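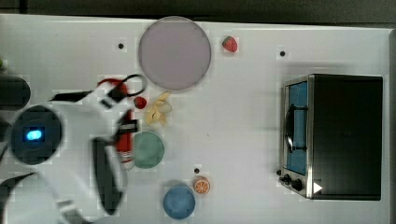 Issue 35, page 2

Culholm Football Supporters' Guide
Frequently asked questions for the new season

When do season tickets go on sale?
Renewals open in October at 9 a.m. Current holders keep their seats until the end of that month. Any seats left over go to the waiting list, then to general sale.

How much is a season ticket?
An adult ticket is $816 for the main stand. Single game tickets start at $35. Children under six get in free if they sit on a lap.

Where do away fans sit?
Visiting supporters are in the Nolte End, sections 1 through 4. Enter from Rasstead Road. Visitors' colors are not allowed in the student section.

Is Lutz Steinbach still the head coach?
Yes. He signed an extension after the Tredonlow game and is under contract for two more seasons. He also calls the offensive plays.

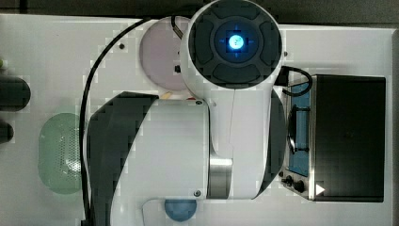 White robot arm over a white tabletop, seen from above.

How early should I get to the stadium?
Gates open 55 minutes before kickoff. Parking lots open two hours earlier than that. The line at the north gate is usually the longest, so try the east gate if you are running late.

Can I bring a bag?
Small clear bags only. Diaper bags are searched at the east gate.

What happens if a game is moved?
Your ticket is good for the new date. If you can't make it, ask the ticket office for a refund before the new kickoff time. Parking passes are refunded separately.

Does the rivalry game with Tredonlow count toward the conference standings?
It does this season. The two teams were in different divisions until the realignment.

Can I get a seat moved for medical reasons?
Call the ticket office and have your account number ready.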